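How I Fold Tea Towels So They Fit the Drawer

I have far too many tea towels (my friend Maxine Doolan keeps giving me more!) and for years they lived in a big heap next to the oven. Now I fold them all the same way and they stand up in a row like files. It takes 10 minutes to do the whole drawer.

First, lay the towel on something flat and smooth. A table is fine – a board on top is even better if your table has a grain that grabs. Smooth it out from the middle with your palms and tug the corners square.

Next, bring one long side over to meet the other and run your hand down the fold.
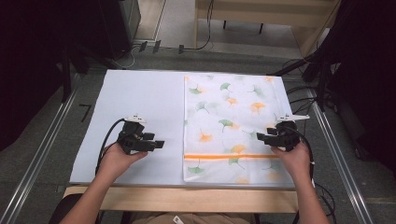 Don't fuss if the edges are a little off. Mine never match after a few trips through the dryer, and prints tend to hide it anyway. Fold the long strip in half, end to end, then fold it 2 more times until it's a chunky little packet.

Stand it in the drawer with the fold facing up. If it flops over, pack the row tighter – or buy more towels, I guess!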